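The Lemon Semester

24/12/2024

My family thinks I study robots. My grandmother, who is proud of me and tells people so in shops, thinks I build them. What I have done since the leaves came down is move a lemon from a pink thing to a tan thing, on a computer, for course credit.

I am going to explain this once, in writing, and then send everybody the link so I can eat dinner tonight in peace.

The course is the robotics project class at Munville. You get put in a group, you get a simulated kitchen counter with two arms standing over it, and you draw a task out of a coffee can. Our neighbors in the lab drew "stack the bowls." The group by the window drew "close the drawer," which I still maintain is not a task, it is a hip movement. We drew "lemon to board." I remember being pleased. A lemon! It has a shape! It doesn't have a hinge!

There are three of us. Teodor Eklund writes the code that decides where the arms go. I write the code that decides whether the arms did what Teodor said they would. Lindqvist owns the good laptop, and since the simulator eats laptops, Lindqvist has had more influence over our direction than any of us voted for. Our team is called Proralier, which was a typo for something on the sign-up form, and by the time we noticed it was on the course page and also on a mug.

What the kitchen looks like

Whoever made the simulated kitchen has much better taste than anyone enrolled in the class. Marble everywhere, gray veins, fancy black-and-white pattern off past the edges. I rent a room in Irnton where the counter is the top of the fridge. I have spent more hours over that marble than over any real surface I have ever cooked on, and I have started to have opinions about it, such as that it would stain.

The lemon starts out in the pink box. Lindqvist says it's a pizza box. I said for weeks that it was a tray, and there was a short, bad period when my code called it one thing and Teodor's called it another and the lemon belonged to neither. It's "box" in both places now. I lost that one.
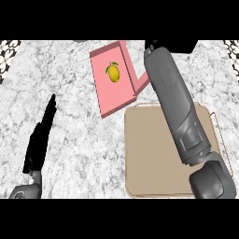 What went wrong, in the order it went wrong

First, the leaves. You would think leaves are decoration. The simulator does not think leaves are decoration. For our first week the arm would come down, touch a leaf, decide it had found the lemon, and close on it with enormous confidence. Then it would travel to the board with nothing and set the nothing down very gently. My checker gave it full marks, because I had told the checker to watch the gripper and had forgotten to tell it to watch the lemon. Teodor framed the printout.

Second, the lid. The pink box has a lid that stands open on the side where our right arm likes to come in. A person would go over it without a thought. Our arm went through it, or tried to, and the box came along for the ride. We fixed this by making the arm go up first and then across, like somebody stepping over a sleeping dog. It costs time. We lose points for time. We lose more points for throwing the box off the counter.

Third, letting go. I had no idea letting go was hard. I had always thought of it as the part after the hard part. Open too fast and the lemon gets a little kick from one finger and rolls. Open too slowly and it sort of hangs on and comes back up with you. Teodor and I spent a whole evening on the speed of two fingers moving apart, and at one point I noticed we were both doing it with our own hands, over a bag of chips, without talking.
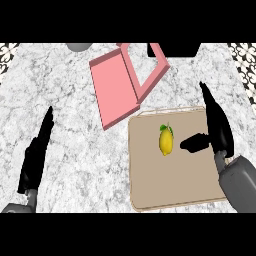 Lemon on board. I have had birthdays I was less happy about.

The number

The rule for passing is that you run your task 500 times overnight, with the lemon nudged to a slightly different spot each time, and you hand in whatever you get. You can do as many overnight runs as you have nights. We had 8. Lindqvist slept next to the laptop for 5 of them in case the fan quit, and I would like that noted somewhere, so it's noted.

I'm not putting our score here, because the grades aren't out and because my uncle reads this and will ask what happened in the ones that missed. (They missed, Uncle. It's a lemon. It rolls.) I will say that we beat "stack the bowls" and did not beat "close the drawer," and that I have said what I have to say about the drawer.

A few people have asked about the other arm. There are two arms, and we use one. The left one hangs around on its side of the counter, pointing at the ceiling. The plan in October was for it to steady the box while the right one did the picking. Then we found out how much work one arm was. Teodor says he'll get the left one going next term. He also said that about the mug, which was supposed to have a second side.

Next term's can has new slips in it, and I've heard one of them is an egg. I've also heard the final demo is moving to July, on a real arm, with a real counter, which I assume won't be marble. I've offered to bring the lemon.

Dinner is at six. Grandma, I don't build them.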